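April, evening

Today I worked again on the budget. Geert Meijer wants it before the end of the month, and he wants it on one page. I told him one page is possible if he does not ask me what every line means. He laughed, but I was a little serious.

The biggest question is still the grippers. Furkard sent a new offer for 2 pairs, with 13 weeks for delivery. Clelstead can deliver sooner but their spare fingers cost 165 dollars each, and with cloth we use up the pads quickly. I have put the Furkard offer in the table for now, and a line for spare fingers under it, so that the total does not surprise us in autumn.

In the afternoon I sat by the white table and made the list of small things, which I always forget when I plan only from my office.
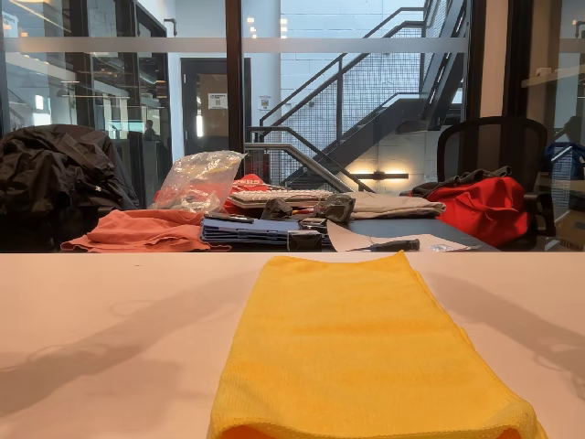
The yellow towel on the white table.

Towels are cheap, so I wrote 30 of them. Nawal Bensaid thinks I should buy two thicknesses, and I agree with her, but then I must also find a place to keep them. I added a shelf. Then I added boxes for the shelf. This is how a budget grows, a little in each line, and at the end Geert asks me where the money went.

Nawal also asked for a second workbench. The desk behind the table holds the keyboard, the folders, the screwdriver, the bags and the coats, and she says she loses time looking for tools. I wrote to Pruitt for a price on a bench with drawers.

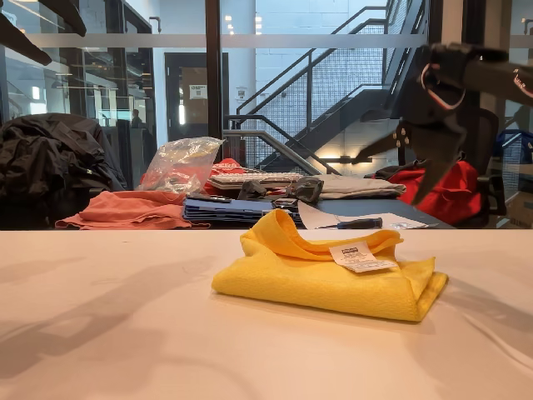 If their answer is too high, I will take a simple tool cabinet and we keep the desk as it is. A coat rack I can pay from the office money, I think. I must ask.

What I still don't know is the service contract. For the arms, the company in Gallport offers one visit per year or two. Geert prefers one. I prefer two, and I would give up the nicer bench for it. I have prepared both versions of the page, and I will show him the more expensive one first.

Also to do: ask Furkard if the cables are included. Last year they were not, and I had to write a very polite email.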